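Stornura publishes household laundry and water guidance for tenants and landlords

21 September 2020

Stornura, the home advice and tenancy support charity, has today published a new guide to washing, drying and storing household linen in small rented homes. The guide, Clean Linen in Small Homes, is free of charge and is intended for tenants, landlords and letting agents alike.

The guide follows a survey of 319 rented households carried out by Stornura's housing advice team. Those taking part were asked where they wash their laundry, how they dry it, how often they replace towels and bedding, and whether they had ever been in dispute with a landlord over damp, mould or the use of a washing machine. Damp in the bathroom was the problem raised most often, followed by a lack of space for drying clothes indoors.

Meirion Owen, Director of Stornura, said:

"Laundry is one of the most ordinary jobs in any home, yet it is behind a surprising number of the calls our advisers receive. Tenants are told to keep their windows open, landlords are told to fit better fans, and the two sides often do not speak to each other until there is mould on the wall. We wanted to produce something that both could read in one sitting and agree on."

Towels and cloths in the bathroom

The first part of the guide deals with linen kept in the bathroom. It recommends that each member of the household has no more than two bath towels in use at any time, and that towels are hung singly on a rail or hook with air on both sides. Towels folded over one another dry slowly and pass moisture into the room for many hours after a bath or shower.

Small cleaning cloths should be kept apart from those used for the face and hands. The guide suggests choosing a different colour for each purpose, so that guests and children can tell them apart without having to ask.
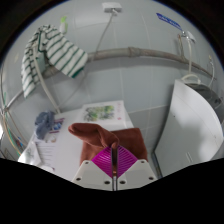
A rust-brown cloth in a small bathroom with pale grey tiles.

Where a bathroom has no window, the guide advises running the extractor fan during bathing and for a period afterwards, with the door closed. Landlords are reminded that a fan which is noisy or slow to start will often be switched off by the tenant, and that regular cleaning of the cover is a simple way to prevent this. A one-page cleaning record, which can be kept inside a cupboard door, is included at the back of the guide.

Ratih Pasaribu, Head of Housing Advice at Stornura, said:

"Many of the people we spoke to had been given a list of rules when they moved in, with very little about how to follow them in a home with one small bathroom and no garden. Our advice starts from the rooms people have. We have also asked landlords to put their side of the arrangement in writing — who cleans the fan, who repairs the machine and how quickly a fault will be looked at."

Using and caring for the washing machine

The second part of the guide covers shared and private washing machines. It sets out how to judge a full load, how much detergent to use in hard and soft water areas, and when a hot wash is worthwhile. Towels and bed linen should be washed separately from light clothing where possible, and fabric softener should be used sparingly on towels as it can reduce the amount of water they take up.

Tenants are advised to leave the door and detergent drawer slightly open after the last wash of the day, to wipe the door seal and to clean the filter every three months. Households with small children or pets should check inside the drum before each wash and keep the door closed when children are in the room.

The top of a washing machine is commonly used as a shelf in smaller homes. The guide accepts this, but asks that heavy or breakable items are removed before a spin cycle and that bottles of cleaning products are stored upright and out of the reach of children. Clean linen placed there should be put away the same day.

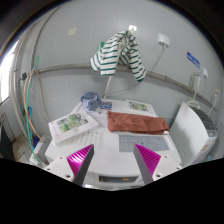 Drying space fund

Alongside the guide, Stornura is opening a small fund to help households improve the space they use for drying. Grants of up to £200 will be available towards the cost of heated airers, wall-mounted rails and dehumidifiers. The fund is supported by Luvomex, the household linen supplier, and will be run by Stornura's office in Pustinlow.

Yoga Tambunan, Community Partnerships Manager at Luvomex, said:

"We are pleased to support this work. A good towel should last for years, and it lasts longest when it can be dried properly. The grants are modest, but they will pay for equipment that many families have put off buying."

Applications may be made by tenants directly or by a landlord acting with the tenant's written agreement. Each application will be considered by two members of the housing advice team, and a decision will normally be given within three weeks.

Availability

Clean Linen in Small Homes can be downloaded from the Stornura website or requested by post. Printed copies will also be available at the Pustinlow advice office and at the Lubis Community Centre. A large-print edition is in preparation.

Media enquiries

Odair Pimentel, Press Officer, Stornura. Interviews with Meirion Owen and Ratih Pasaribu can be arranged on request through the press office.

Notes to editors

Stornura provides free and independent advice on renting, repairs and running a home. The survey was carried out by post and by telephone, and all households taking part were renting at the time. Luvomex had no part in writing the guide or in choosing the questions.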